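シミュレーター班より グリッパーの見比べ、まだまだ続いています

みなさま、おかわりありませんか。窓の外がすっかり5月らしくなってきたというのに、私たちはあいかわらず画面の中の部屋にこもって、青灰色の天板とにらめっこの毎日です。前号で「次はグリッパーの比較をやります」と書いたところ、思いのほかたくさんのお便りをいただきまして、うれしいやら緊張するやら。今回はその途中経過を、少し長くなりますがお伝えしますね。

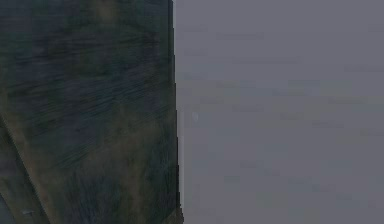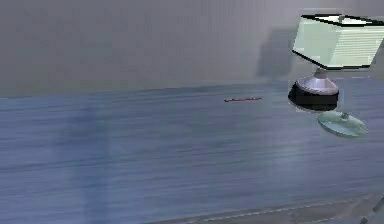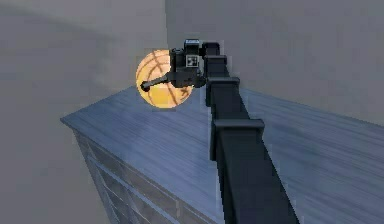
シミュレーター内の画像3点

比べているのは、細い指のDivisと、指先の幅が広いSkavitzの2種類です。アームも制御側のLawalも同じ設定のまま、手先だけを入れ替えて、同じ課題を繰り返してもらいました。回数は合わせて3,214回。数字だけ見るとずいぶん働いたようですが、夜のあいだに計算機が黙々と回してくれたおかげで、私たちは朝にお茶を飲みながら記録を開くだけ、というありがたい身分でした。

さて、気になる中身です。ボールのような丸いものは、やはりSkavitzのほうが落ち着いています。Divisは指が細いぶん、つかむ位置が少しずれただけでころんと逃がしてしまうことがあり、失敗の記録を数えたら609件もありました(これにはさすがに一同、しばらく無言でした)。ところが、細い棒のようなものを平らな面からつまみ上げるとなると、今度はDivisがすいすいとこなすのです。どちらか一つに決めてしまうつもりで始めた比較だったのに、かえって迷いが深くなってしまいました。

それから、カメラのこと。Bukola Ekpoさんが以前から「手先を見る前に、目のほうを疑ったほうがいい」とおっしゃっていて、今回ようやくその意味がわかってきた気がします。手首に近い視点は、対象に寄ったときの細かなずれを拾ってくれる反面、近づきすぎると面の模様ばかりになって、どこを見ているのか人間にもわからなくなります。離れた視点なら部屋の様子はつかめますが、小さなものはほんとうに小さくしか写りません。そこで視点の組み合わせを4通り用意して、グリッパーごとに試し直しているところです。組み合わせによっては、さきほどの609件のうちかなりの分が、指の形とは関係のない失敗だったのかもしれません。Divisさん、疑ってごめんなさい、と謝る日が来るのでしょうか。

設定ファイルと記録は、共有フォルダの「Flundurero」に置いてあります。18番の記録は途中で照明の値を変えてしまったため、比較には使わないでくださいね。お手元で動かしてみたい方は、Lawalの設定を先に読み込んでから手先のモデルを選んでください。順番が逆だと、指が開いたまま固まってしまいます(私は3回やりました)。

次号では、視点の組み合わせごとの結果を表にしてお届けする予定です。「こんなものもつかませてみて」というご希望がありましたら、どうぞ遠慮なくお寄せください。取っ手のついたカップ、というお便りをすでにいただいていて、いまモデルを準備しています。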